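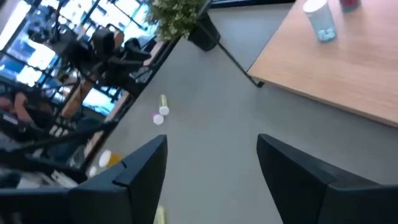
Skimasham's new council building had its first open day last week and I went along with a notebook and very low expectations of the parking. I've written about local politics on this site since the boundary changes and I had never once been past the reception desk of the old place, so the chance to wander into committee rooms and poke my head round doors was too good to miss. The feel of it is all pale surfaces, light wood for the tabletops and smooth light grey underfoot, and somebody's white cup with the light blue markings had been left standing on a table as if the meeting might start again at any minute. I liked that very much. It felt like a place where people do things.

We began in the council chamber, where the guide let us sit in the members' seats. There are 40 of them, set out in a horseshoe, and each has a microphone with a button you press when you want to speak. Pressing it doesn't turn you on! It puts you in a queue, and the chair decides. I had watched hours of meetings on the webcast without grasping this, and a good many of the pauses I'd put down to shyness were simply people waiting for their light to go green.

The public gallery holds far more than the old one did. Anyone can turn up, no booking, and if you want to ask a question you send it in by noon two working days before. The guide said they often get none at all. A woman next to me from Skultstead wrote the deadline on the back of her hand.

After that we were split into groups and mine went to elections, which was the part I had come for. If you've never seen how a count is put together, do go next time they run this. They had a mock one laid out for us with 2000 dummy ballot papers, and we were allowed to sort them. First you only check that the number of papers in the box matches the number given out at the polling station, face down or face up doesn't matter at that stage, and no one looks at who has won. Then you sort by candidate, then bundle, then someone else checks your bundle. Our table was out by 8 on the first go and we had to start again, with the supervisor being extremely kind about it. (Two of the bundles were short and one was very much not.)

The doubtful papers were wonderful. A smiley face in one box and nothing anywhere else: counted, as long as it's clear who the voter meant. A tick instead of a cross: counted. A long and quite well argued paragraph about bin collections, with no mark against any name: rejected. We argued over one where the cross sat across the line between two candidates, and I could have stayed on that one paper all afternoon.

There was also a stand on postal votes, where I learned that the commonest reason for one being turned away here is people putting the day they filled in the form where their date of birth should go. It's such an easy slip to make. They had a large print copy of the form to practise on and I watched several people do exactly that.

The planning room was busier than I'd expected. The Kirkham Road scheme goes back to committee in the spring, with 40 homes now on the plan, and the model was out on show with the drawings pinned up behind it. I won't go over the whole row again, but seeing the thing in three dimensions did shift my view on the access road, which looks much tighter on paper. The officers took questions standing up for the best part of an hour. One man had come with a folder going back years and was given a proper answer to every page of it, or at least every page I stayed for.

Lunch was from the Türkmen café across the square, stuffed flatbreads and a lentil soup I'd go back for on its own — the queue went out of the door and became a sort of second public meeting, with most of the talk about the bus cuts agreed in December.

A few grumbles. The signs between the two floors are hopeless and I ended up in a stationery cupboard. The hearing loop in the chamber was working but the one in the smaller committee room wasn't, and that's the room where licensing is heard, so it needs sorting soon. I'd also have liked to see something on how the budget is made, with the vote so close.

Still, I came home full of it. They are planning another open day once the garden side is finished, and the mock count will run again. The next full council is in the chamber at seven in the evening, use the side entrance, and bring a jumper because the gallery is chilly.

Posted February 8, 2023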